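스기야마 지침

스기야마 지침(Sugiyama 指針)은 손에 쥐는 그리퍼로 가정 내 조작 데이터를 수집할 때 지켜야 할 절차를 정리한 민간 규약이다. 정식 명칭은 「가정 환경 수동 그리퍼 수집 작업 지침」이지만 이 이름으로 부르는 사람은 표지를 만든 사람 정도이다. 강제력은 없으며, 위반했을 때의 벌칙은 "다시 찍는다" 하나뿐이다. 현장에서는 이것으로 충분하다고 본다.

개요

초안은 니시무라 마사노부와 기쿠치 미오가 작성했다. 첫 판은 389쪽에 달했는데, 그중 상당 부분이 용어 정의였고 '소파'의 정의에만 두 쪽이 쓰였다. 등받이가 없는 것을 소파로 볼 것인지는 끝내 합의되지 않아 부록으로 밀려났다. 이후 오니시 시게루가 편집을 맡아 본문을 30쪽으로 줄였다. 2026년 5월에 나온 현행판은 이 축약본을 바탕으로 한다.

적용 범위

지침은 사람이 직접 그리퍼를 쥐고 하는 작업에만 적용된다. 로봇 팔에 장착된 그리퍼는 별도의 안전 규정을 따르며, 지침은 이에 대해 "해당 규정을 읽을 것"이라고만 적고 있다. 어느 규정인지는 적혀 있지 않다.

직물 작업

옷, 수건, 덮개 등 형태가 일정하지 않은 물건을 다루는 장은 현행판에서 가장 길고 가장 자주 고쳐졌다. 작업 장소를 미리 정돈하지 말라는 조항이 대표적이다. 구겨진 천은 구겨진 채로, 베개는 놓인 자리에 그대로 두고 시작해야 한다. 무늬가 있는 소파 덮개도 걷어 내지 않는다. 손님이 온다는 말을 들은 집주인의 본능과 정면으로 충돌하는 조항이어서 준수율이 높지 않다.

그 밖에 그리퍼는 몸체 옆을 감싸 쥐되 손끝이 두 집게 사이로 들어가지 않게 하고, 천을 옮길 때는 움직임이 흐려지지 않을 속도를 권장한다. 다만 속도에 관한 부분은 권고에 그친다. 빨래를 천천히 개는 사람은 원래 드물다는 것이 해설서의 설명이다.

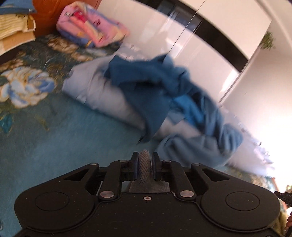

개인정보와 동의

촬영 전에 거주자 전원의 동의를 받아야 하며, 우편물과 가족사진, 약 봉투는 치우거나 뒤집어 둔다. 정돈 금지 조항과 모순된다는 지적에 대해 지침은 "정돈과 은닉은 다르다"고 답한다. 거주자는 작업 중 언제든 이유를 밝히지 않고 중단을 요구할 수 있다.

기록과 점검

작업자는 시작 전에 집게의 개폐와 나사의 풀림을 확인하고 점검표에 서명한다. 표의 항목은 6개로, 마지막은 "위 항목을 실제로 확인했는가"이다. 실패한 시도도 삭제하지 않고 보관하며, 실패의 원인은 작업자의 성격이 아닌 동작을 기준으로 적는다.

평가

필리포스 트리안타필루는 분량을 줄인 점을 높이 평가하면서도, 줄어든 분량이 고스란히 해설서로 옮겨 갔다고 지적했다. 가와구치 다이치는 직물 장을 제외한 나머지가 상식의 나열이라고 비판했으나, 이듬해 자신이 쓴 작업 규칙에 그 나열을 거의 그대로 실었다.

같이 보기

호딕 점검표
울턴 가정 작업 분류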